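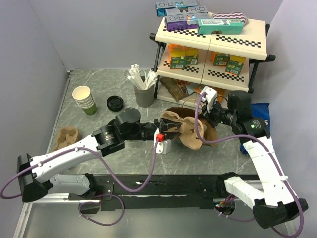

Home | Visit | Open Day | FAQ | Getting Here | Contact

Filed under: Visitors, Frequently Grumbled

Open Day FAQ

Does the robot make the coffee?
No. The robot packs the takeout order. Coffee is made by a machine in the hallway that has two buttons, one of which works. Please don't ask the demo staff to fix it, as they've tried.

What will I see at the Flamley demo?
Two arms working at a tabletop takeout counter, with paper cups, snack packs and a brown paper bag. The arms handle the bag together. You've been handling paper bags since you were four, so it may not look like much. Watch for a few minutes and you'll start to feel some sympathy.

How long is a session?
45 minutes, including questions. Evdokia Nikolaidis runs the morning sessions and keeps to the clock. Gerasimos Stefanou runs the afternoon ones and has been known to start a sentence at ten to four and finish it at the bus stop.

Why is it so slow?
Because you're standing there. The team sets a lower speed for open days and won't raise it, however nicely your nephew asks.

What if it drops something?
Someone picks it up and the run starts over. We don't hide the failures. Last June we had a whole session of them, and it got the best comment cards of the day.

Can I have the snacks?
The ones on the shelf are props and have been squeezed more often than is good for a snack. There's a bowl at the sign-in desk.

Can I touch the arms?
No. You can touch the spare gripper on the Valtelus table next door, which isn't plugged into anything. Children may touch it too, one at a time, please, after what happened to the last one.

Do I need to book?
Yes, for the demo. The rest of the building is walk-in. We have 36 places per session and we don't squeeze in a 37th, even if he's come a long way and is your brother-in-law.

Is it suitable for kids?
Ages six and up tend to enjoy it. Younger ones prefer the elevator.

Will this take my job?
If your job is putting things in a paper bag at one-tenth of normal speed, come and talk to us. For everyone else, Evdokia gives a straight answer to this at the end of each morning session.

Can I take pictures?
Yes, without flash. Flash confuses the cameras and then Gerasimos has to recalibrate, which he does out loud.

Where do I park?
In the Tzavaras lot, across the street. The Giteck lot is closer and will tow you. Their sign is small and their truck is not.

Who do I call if I'm running late?
The front desk, extension 991. Latecomers are moved to the next session with space.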